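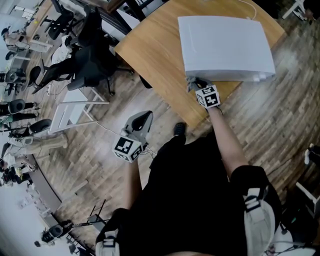

A white case-like object on a light wooden table.

Urszula Mazurek has moved apartments 10 times and has stopped buying bookshelves.

"They never survive the stairs," she says over tea in Dinham, where she has lived since February. "I own 92 books and a very good box."

Her new place came with a view of a parking lot and a landlord who communicates by sticky note. The first one welcomed her. The second concerned her shoes.

Does she plan to stay? Mazurek looks at the box, which is still taped shut.

"I told my sister Dinham was for good," she says. "She asked if she should write my address in pencil."

The rent goes up in the fall. She has kept the bubble wrap.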